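Search this book: type a word or a page Go
4 Likes 2 Comments

CHAPTER 4
Paper Gardens: Pattern on Small Walls

by Brynhildur Frandsen

Before we speak about large rooms, we shall speak about small ones. A student who can cover two short walls well can later cover a hall. In this chapter you will learn how to choose a floral print for a small display corner, how to finish the edges, and what to place on the floor of it.

When I was teaching at the Lykkegaard evening school, my colleague Mogens Thygesen gave every new group the same task. They received one corner and one roll of paper, and they had to make a garden of it. Most of them chose a print with very small flowers, thinking that a small wall needs a small pattern. I do not agree with this rule. Large flowers with a clear black outline can make a low wall interesting, if the colours are kept soft.

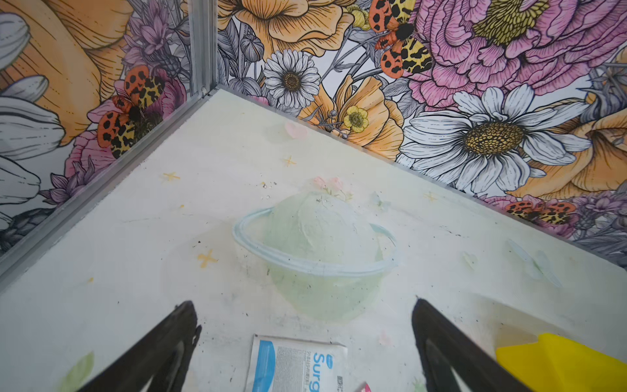 Fig. 4.1 Floral walls meeting at an aluminium corner post, with a pale floor.

Look first at the colours of the print. Orange, pink and purple are used for the flowers, but the leaves around the poppy are grey. The grey is important for us. It lets the eye rest between one flower and the next, and it goes well with the metal of the edges.

4.1 Things on the floor

A patterned wall asks for a quiet floor. On a white surface you may place a few light objects which belong to the subject of the wall. Fabric butterflies are a good choice for a beginner. Put them at different distances from the back wall and let them not be of the same size. White surfaces also show every scratch and stain, so you should learn to accept a little wear in a corner that is used often. 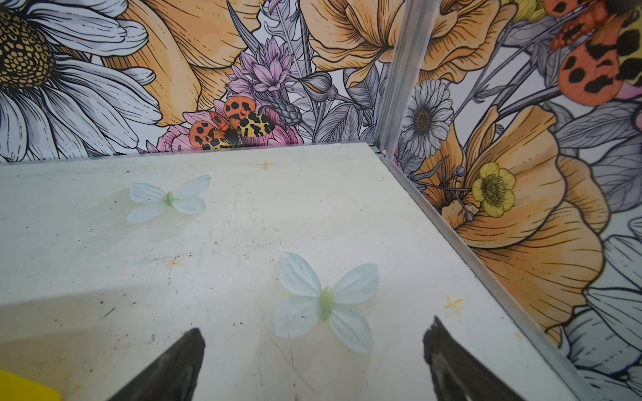 Should the small objects repeat the strongest colour of the wall?
It is better to take a pale colour, so that the objects and the print do not compete.

4.2 Flowers and insects together

Many floral prints have also insects in them. A drawn moth gives the wall a second subject, and children will search for it before they look at the flowers. When you hang such a print, decide first where the insects will come. A moth that is halved by the top of the wall is not a mistake, but you must have wanted it.

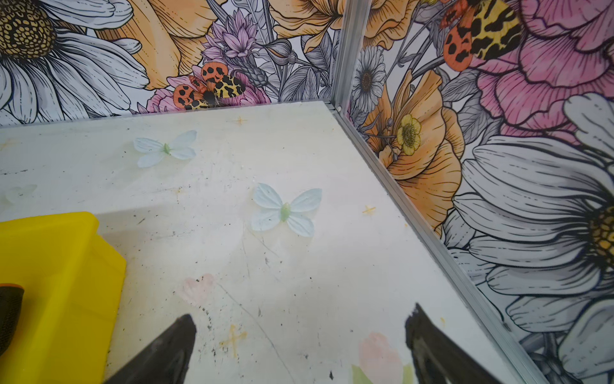

Fig. 4.2 Tiger moths, peonies and daisies in the printed design.

For Exercise 2 you will need one roll, a sharp knife and a metal ruler. Draw your corner on paper first and mark the largest flower on each wall.

2 Comments

Milovan Radulović
Thank you for this chapter. Is the exercise also possible with fabric in place of paper?

Brynhildur Grímsdóttir
I tried it with fabric in August and it became loose at the corner. Paper was much easier for me.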